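Bench notebook – drinks can sorting, green board layout
June, entry started 9:40 in the morning 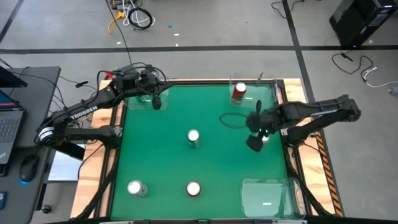
3 min read

Layout on the green board this morning: clear bins in both top corners, the bigger clear bin bottom right with its label facing out, cans standing between them. The red one with the white top is in the top right bin. The others are spread over the board, the green one near the middle.

Purpose of these notes is to settle how we lay out the cans and bins before the Lepik order gets written up. Saulius wants one layout that everybody uses. Up to now each of us has put the bins where we liked and the results don't compare.

Bins first. We had the opaque gray ones from Flunach until last month and I don't miss them. With clear acrylic you can tell what is in a bin without leaning over the board. Drawback is scratches. Sze-wing wiped two of the old acrylic ones with a paper towel and a bit of grit and they went cloudy along the front. Use the microfiber cloths in the second drawer, and rinse first. The Tarnix spray is fine on the board but keep it off the acrylic, it leaves a haze that takes ages to get out.

Bin positions. I tried the big bin top left in an earlier layout and didn't like it, it took up too much of the back of the board. Bottom right is better. It also means the label can be read from the stool. Labels go on the front face, low, never on the rim. Baiba has the label printer at her desk and there are 263 labels left on the roll, so no need to order.

Cans. All empties, rinsed and dried, from the crate under the sink. Please don't bring in crushed or dented ones. Baiba went through the crate and threw out 54 that were bent at the rim or had the tab torn off. A dented base makes a can rock, and then it won't stay on its mark. Sticky cans are the other nuisance. One cola can left a ring on the green surface that I only got off with warm water and a plastic scraper.

Mix the colors when you set out. Silver cans next to each other are hard to tell apart on the record sheet, and Austra O. has asked that we write down the color of the can and the color of the rim or lid separately. So "silver, red rim" and not just "red". I went back over last week's sheets and changed the ones I could work out. Four I couldn't, and those are struck through.

Spacing. Leave a hand's width between any two cans. Against the rail is allowed – we want a few awkward ones – but not touching it.

Tidying. Wipe the board at the end of the day, including the groove where the black rail meets the green, which collects crumbs (whoever is eating crackers at this bench, stop). The wooden border marks easily, so no mugs on it. I sanded out one ring near the corner and it still shows if you know where to look.

11:15. Saulius came by and agreed to the bin positions. He would like a second size of can in the crate, the tall thin kind. Sze-wing thinks the canteen has plenty and will ask for a bag of them. Plullasent quoted us for a case of blank cans but the minimum is 2,000, and we have nowhere to put them.

14:30. Reset the board twice from the written layout without looking at my own sketch. Second time took around four minutes. The wording for the top right bin was unclear, so I changed "near the corner" to "one finger in from each rail".

To do:
Tape outline for the big bin – me
Ask Flunach if they will take the gray bins back – Saulius
Tall cans – Sze-wing
New record sheet with two color columns – Austra O.
More microfiber cloths, we are down to the last pack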